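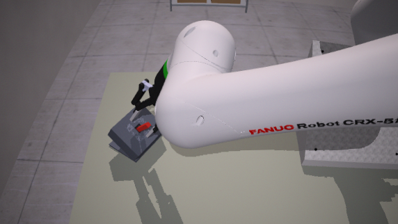 Last updated January 13, 2025

Every vendor deck I've sat through in the past year has a slide that says "validated in simulation." I have started asking what that means, and the answers are thin.

Take the draft checklist Vondevau passed around in July. It runs to 29 items, and it wants 1,000 simulated trials per task before an arm gets near a real part. Fine. A thousand of what, though? If the object starts in the same spot and the lights never move, you have done one trial a thousand times and paid for the electricity.

The Hilik people at least vary the starting pose. Their switch task report lists 800 runs with a success rate I won't repeat, as the report doesn't define success. Is it finger contact? Rocker moved? Rocker moved and the box still where it started? Those are three very different robots on a factory floor.

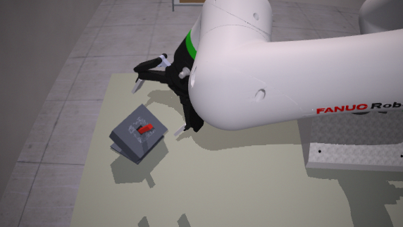 My other gripe is the word "collaborative." Plenty of people read it as "no risk assessment needed." You assess the whole application — arm, gripper, part, and whatever the person next to it is likely to do. A friendly arm holding something with a sharp corner still has a sharp corner on it. A simulator with no person in it tells you nothing about that, and I'd like the checklist to say so in plain words. It gives the subject half a line.

What I would ask for instead is pretty dull. Write down what counts as a pass before you run anything. Keep the failures, all of them, with the settings that produced them. When Escobedo published their log, over 172 of the entries were failures, and I learned more from those than from the entire checklist.

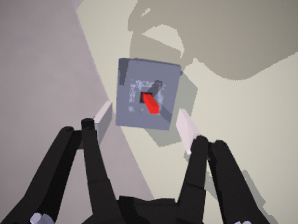
Then repeat a sample on hardware and print both numbers side by side, even if the second one is ugly. Flakton says it will do this for its next release. I'll believe it when I can download the file.

29 shares
Leave a comment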